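**Stetex** is a presentation template format and slide library used for business reports, training decks and project reviews. It was developed in Larnavby by Poul Toft and Lina Majali and is distributed by the publisher Odusov. The library holds 2344 slide layouts, grouped into 83 sets by subject.

## History

Toft and Majali began the project as a set of shared slides for a small accounting office. The early slides were plain text pages with a colored bar at the top. Majali redrew them on a fixed grid so that charts and tables could be moved from one deck to another without resizing. Odusov took over distribution after the second release and added the search index, which was written by Dardo Montecinos. 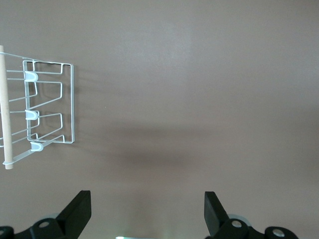 The third release split the library into subject sets and dropped the older clip art. It also introduced locked footers — a change that drew complaints from users who had placed their own logos there. The lock became optional in the next update.

## Structure

A Stetex set contains a master slide, a color sheet and a group of layouts. The master slide controls fonts, margins and page numbers. The color sheet lists five named colors, and every shape in the set refers to one of them by name. Changing a color on the sheet changes it throughout the deck.

Layouts fall into these types:

- title and section pages
- process diagrams, including cycles and timelines
- comparison tables
- charts linked to a data sheet
- closing and contact pages

Cycle diagrams are the largest type, with 63 layouts in the general business set alone. Each can be edited as separate shapes or converted to a single picture.

## Plain set

The plain set has no background art and uses muted tones with one accent color. It was drawn by Sachiko Ebihara and is often used for printed handouts.

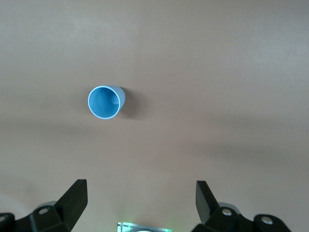

*Light-blue plastic cup on a tan surface.*

## Compatibility

Stetex files open in most slide editors. Animations are kept to simple fades, and anything more complex is removed on export. Files made with the first release must be passed through a converter called Brito, maintained by Bjarke Mogensen. Brito keeps text and shapes but replaces missing fonts with the default one, so line breaks may shift. Speaker notes are carried over as plain text.

## Licensing

Sets are sold singly or as a full library. A buyer may edit the slides and show them in public, but may not resell the layouts — edited or not — as templates. School licenses cover all staff at one address.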